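Tulipas em fevereiro, fruta a fingir o ano inteiro

Há quem guarde a mesa bonita para as visitas. Eu prefiro tê-la assim numa terça-feira qualquer, com o café a arrefecer e a correspondência por abrir.
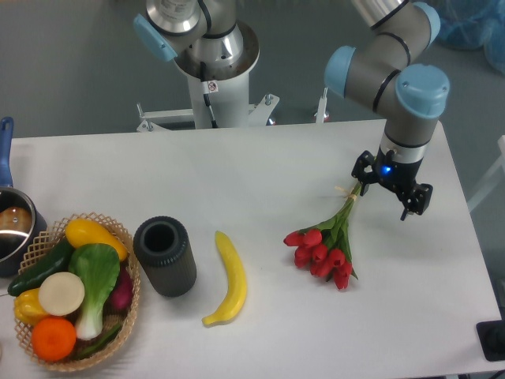 A minha conversão começou em dezembro, em casa de Ingegerd Ekström, que arranja mesas há tanto tempo que já nem lhes chama arranjos. Chama-lhes "pousar coisas". Cheguei cheia de perguntas sobre proporções e saí de lá com terra nos sapatos e uma vontade enorme de ir comprar tulipas!

As vermelhas são as minhas preferidas, e gosto delas ainda fechadas, atadas com um cordel de fibra, folhas compridas e tudo. Ingegerd deixa o ramo deitado na mesa enquanto escolhe a jarra (o que me fez uma certa aflição, confesso) e só depois corta os pés, na diagonal, com uma faca bem afiada. Dois dedos de água chegam. As tulipas continuam a crescer depois de cortadas e curvam-se para a luz, por isso convém não apertar demasiado o ramo.

Para a jarra, experimentem o cinzento-escuro. Uma peça cilíndrica, canelada de alto a baixo, dá às flores um apoio sóbrio e faz o vermelho saltar. Tenho uma da Rønning que me custou 82 euros e que uso até vazia, ao lado do fogão.

E agora a parte que divide as famílias: a fruta artificial. Durante anos torci o nariz. Depois vi o que Damir Đorđević faz na sua loja, a Uria, onde os legumes e as frutas de imitação enchem cestos de vime entrançado como se tivessem acabado de chegar da praça. Uma banana amarela com a ponta acastanhada engana-me sempre. Damir aconselha a misturar formas e a deixar uma peça fora do cesto, pousada com ar de esquecida. Limpam-se com um pano húmido e duram anos, embora as cores mais vivas agradeçam ficar longe da janela.

O fundo ideal? Uma mesa branca, lisa, sem toalha. Tudo o que lá se põe ganha cor, e até um tacho trazido da cozinha passa a fazer parte da composição. Cá em casa, o tacho fica até à hora do jantar. Depois afasto o cesto para um canto, passo as tulipas para o aparador e ponho os pratos.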